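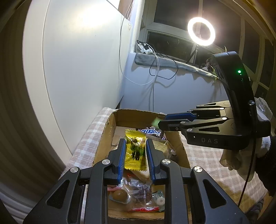 Morris snack ratings

Hi! This is the README for my snack tasting data. I've been writing down what I think of packaged snacks since before I had any plan for it, first in a notebook, then in a notes app that lost half of it, and now in one plain table that anybody can download. It has 216 rows at the moment. Every row is one snack eaten on one day by one person (me), so please read it as one person's taste and nothing grander.

The project is called Morris because that was the name of the corner store where I bought the first batch. The store has since turned into a phone repair place. I kept the name.

What's in the folder

morris.csv — the main table, one row per tasting
shops.csv — short codes for where I bought things
words.txt — the list of texture words I allow myself to use
old/ — the notebook pages, typed up as they were, spelling mistakes included

Columns in morris.csv

id: just a number. There are gaps where I deleted duplicates, and I'm not going to renumber.
name: whatever the front of the pack says. If I can't read the script, I copy it from the shop receipt, and if the receipt is useless too I write a plain description like "peanut thing, soft".
kind: cake, bar, cracker, chip, nut, candy, jerky, or other. Other is too big and I know it.
sweet, salt, crunch: each from 0 to 10, whole numbers only. I tried half points for a while and they made me silly about it.
again: yes or no, would I buy it again with my own money. If you only look at one column, look at this one!
shop: a code from shops.csv. GRO is Grokotum, the big import grocery out by the bus station, MOS is the Mosport snack counter, KER is Kerano, and OTH is everywhere else.
price: what I paid, in dollars. Blank if it was a gift or came in a mixed box.
notes: free text, anything from one word to a whole rant about raisins.

How I taste

I eat the first bite plain, with water, and write the scores before I have the second. Then I finish the pack (or don't) and fill in the again column. I used to taste late at night and everything from that stretch scored too high, so now I do it at four in the afternoon, when I'm hungry but still a fair judge. No more than 4 snacks in one sitting. After that my mouth is just salt.

Some snacks show up twice. That's on purpose — I go back to a few of them after a couple of months to see how far I drift. Crunch hardly moves. Sweet wanders by as much as 2 points, so I wouldn't build anything fancy on a one-point difference.

Stuff to watch out for

Grokotum is way over-represented, mostly because I walk past it on my way home. The Mosport rows nearly all come from one November when they had a clearance shelf, so the prices there are low and some of the packs were close to their date. I've put "near date" in the notes where I remembered to check.

Anything from a mixed box has a blank price, and I also tend to be kinder to those, since picking from a box is fun and I didn't choose any of it. Filter them out if that bothers you.

I don't like licorice. I scored it anyway. Sorry to licorice.

There's no allergy or nutrition info in here at all. Please don't use this table to decide what's safe to eat, read the pack.

Using it

The file is plain comma-separated text in UTF-8. If the names come out as boxes and question marks, your spreadsheet guessed the wrong encoding, so use its import menu and choose UTF-8 by hand. Notes with commas in them are wrapped in quotes.

You can do whatever you like with the data, including class projects and charts. A link back is nice but I won't chase you for it.

Still to do

Split up the "other" kind. Type in the last of the Kerano receipts. Decide whether seaweed counts as a chip (I lean yes). I usually add new rows on Friday, and if you spot a typo, open an issue and tell me the id.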